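La porte était déjà ouverte quand je suis arrivée chez Sârbu, et ça sentait le métier à tisser dès le trottoir : un mélange d'huile, de coton et de poussière chaude que j'adore (oui, je sais, chacun ses goûts). C'était la journée portes ouvertes d'octobre, celle que je ratais chaque année, et cette fois j'avais posé mon après-midi exprès !

On a commencé par l'ourdissage. Wyn Pugh menait notre groupe, un grand Gallois qui parle français à toute vitesse et qui nous a fait compter, enfin, essayer de compter, les fils de la chaîne du grand métier. Il y en a 3 089. J'avais parié sur la moitié, tant pis pour moi.

Ensuite la salle des métiers, 14 machines en marche, un vacarme pas possible même avec les bouchons. Je suis restée plantée devant celle qui fait les losanges, la plus vieille, une Prislow rachetée à une filature de Clondden. On voit le motif monter rang après rang et on oublie complètement l'heure... Le groupe est parti sans moi, j'ai dû courir jusqu'à la teinture.

Pour la boutique, prévoyez un peu de sous. Les nappes de la série Deta, avec leurs zigzags en relief, m'ont fait de l'œil tout de suite et je suis repartie avec deux torchons assortis en plus, évidemment.

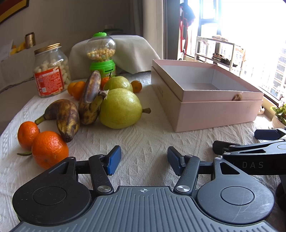 Faut-il réserver pour la visite ?
Le mieux est de téléphoner la veille, les groupes du matin se remplissent vite et l'atelier ne prend personne après 16 heures.

Moi j'y retourne au printemps, il paraît qu'ils ouvrent la réserve des vieux cartons perforés.

À lire aussi
Une matinée chez les relieurs
Teindre à la garance, mes ratés
Mon carnet de marchés d'automne
Trois musées du textile en train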